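Drolier Compartment Tray, White
Item 826

Home > Storage > Drawer and Tabletop

A shallow plastic tray divided into small rectangular cells by thin fixed partitions. It suits socks, handkerchiefs, napkins, ribbon and other small things that get lost in a deep drawer. The corners are rounded and the rim is thick enough to grip from any side.

Material: plastic
Color: white
Partitions: fixed
Sold in: singles or cartons of 4
Care: wash by hand in warm water, up to 60°C. Do not put in the dryer rack of a dishwasher.

Using it with cloth items
Fold each piece in half, then in half again, and roll it from the short end. Stand the roll upright in its cell. Thin cotton packs best. Heavy terry may need two cells.

Shipping
In stock at the Stelteck warehouse. Orders placed before noon leave the same day. Orders of 100 or more are quoted separately; write to Boglárka Szabó in trade sales.

Returns
Unused trays may be sent back in the original carton. Cracked partitions are replaced free if reported when the tray arrives.

See also: Ivulel drawer liner, Higuchi cotton cloths

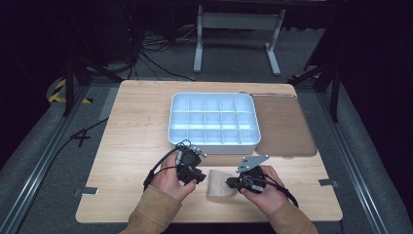 White compartment tray on a light wooden tabletop, with a beige cloth.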